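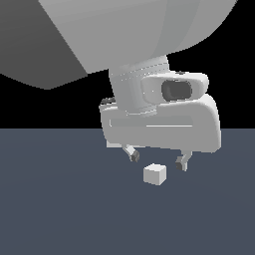

Asunto: Re: [coordinacion-modelos] Huecos en forjado y exportación IFC, edificio Basosholm
De: Consuelo Quispe
Para: lista coordinacion-modelos

Hola, Ikhsan, y a los demás:

Respondo entre líneas.

Ikhsan Jugah escribió el lunes:
> En la última exportación de instalaciones los pasos de forjado
> llegan como IfcBuildingElementProxy y no como
> IfcOpeningElement. El visor los pinta como sólidos y la
> detección de interferencias marca choque en todos los
> patinillos. ¿Lo corregimos en origen o filtramos las reglas?

En origen. Si se filtra por nombre, el filtro se rompe en cuanto alguien duplica la familia y le cambia el sufijo. Ya pasó en Atovbridge con los manguitos de saneamiento.

El reparto que propongo es el habitual: instalaciones emite la reserva como IfcBuildingElementProxy con PredefinedType PROVISIONFORVOID, en un fichero aparte, y estructura genera el hueco real una vez aceptada. Lo que tenemos ahora es un proxy sin PredefinedType, mezclado con los conductos y las bandejas. De ahí los falsos choques. Hay que revisar la tabla de correspondencias del exportador, porque en la plantilla vigente la categoría de modelos genéricos no tiene asignado ningún tipo.

> Además, las cotas de los pasos en planta 3 no coinciden con
> las de estructura. La diferencia es constante, 18 mm.

Al ser constante, yo descartaría un error de modelado. Estructura trabaja con la cara superior del forjado e instalaciones tomó el nivel de la versión anterior del modelo de arquitectura, antes del cambio de solado. Actualizad el vínculo y volved a copiar los niveles con supervisión. No mováis los elementos a mano.

> Murdo Jardine pregunta también a partir de qué tamaño hay que
> pedir reserva, porque en el plan de ejecución no lo encuentra.

No está, tiene razón. En el anexo de Harahap figuraba un umbral por diámetro, pero no se trasladó al documento de esta obra. Mientras no se apruebe otra cosa: todo paso por elemento estructural lleva reserva, sin mínimo. Los patinillos de hasta 800 mm de lado se tramitan por el procedimiento normal; los mayores requieren visto bueno previo de cálculo, y eso lo lleva Farah Nair.

Dos cosas más sobre la entrega:

El GUID de cada reserva tiene que conservarse entre versiones. En la última entrega se regeneraron todos y hemos perdido el historial de aprobaciones — el BCF apunta ahora a elementos inexistentes. Activad la opción de guardar el GUID en un parámetro del elemento antes de exportar.

El punto base es el de Grarkusberg, sin rotación al norte real. Danang Hartono tiene el fichero de coordenadas compartidas; quien no lo haya recibido, que se lo pida a él directamente y no use el de la carpeta antigua.

Necesito la nueva exportación antes de las 19 h del lunes para pasar las reglas esa misma noche. Si el cambio de plantilla no llega a tiempo, enviad solo el fichero de reservas y dejamos los conductos para la entrega siguiente.

Un saludo,
Consuelo Quispe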